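Notebook, May. Cable segmentation and grasp proposal, Prelska branch

Light gray cable on a near-white surface, jaws closed, one strand straight and one looped.
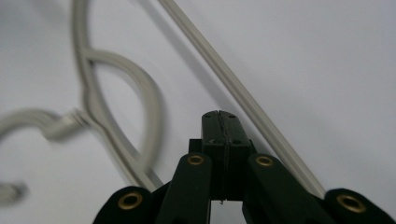
Comment from the Jostel side, left on the merge request: the tracer should not be allowed to join strands across a blurred stretch, and if it has to guess it should return two open ends and let the planner ask for another view. Agreed. Changed the default.

Cause of the bad merges: motion blur gives doubled edges, and the centerline fit takes each edge as its own strand. Added a blur score per patch. Patches over threshold are kept for tracking and dropped from topology.

Run on the wrist set, 735 frames. 628 traced without a merge, old build 584. The remaining failures are mostly twisted junctions, where the crossing classifier still wants a clean over/under.

Planner: grasp candidates within one jaw width of a second strand now get a penalty, no hard reject. Hard reject left too few candidates on loops.

Latency 119 ms per frame with the blur score on. Can probably drop the second resize.

Open: gripper mask is static and should follow jaw width. Threshold still hard-coded, move to config before tagging.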